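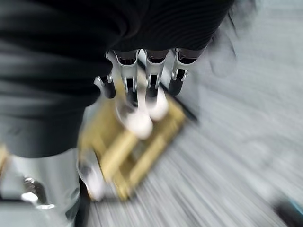 A robotic hand closing on a gold-yellow object.

How to change the cabin air filter in your car

29 December 2018, by Merja Manninen

When the air from the vents becomes weak or it smells like old basement, the cabin filter is usually full. In most cars you can change it at home without special tools. I change mine every July, after the pollen time.

Before you start, check in the owner's manual where the filter is located. In many cars it is behind the glove box. Switch off the engine and take out the key.

1. Empty the glove box and open it fully.

2. Press both side walls inward until the stops come free, then let the box hang down. Some models have also a small damper arm on the side. Slide it off carefully, the plastic pin breaks easily.

3. Find the filter cover. It is a flat lid with 2 clips. Squeeze the clips and pull the lid toward you.

4. Look at the arrow on the old filter and remember its direction. Pull the filter out slowly, so the leaves do not fall into the fan.

5. Clean the empty slot with a vacuum cleaner.

6. Push in the new filter with the arrow in the same direction as before. Close the lid until both clips click.

7. Put back the damper arm and the glove box. Start the engine and try all fan speeds.

If you hear a ticking sound from the fan, a leaf has probably dropped inside. Take the filter out again and remove it.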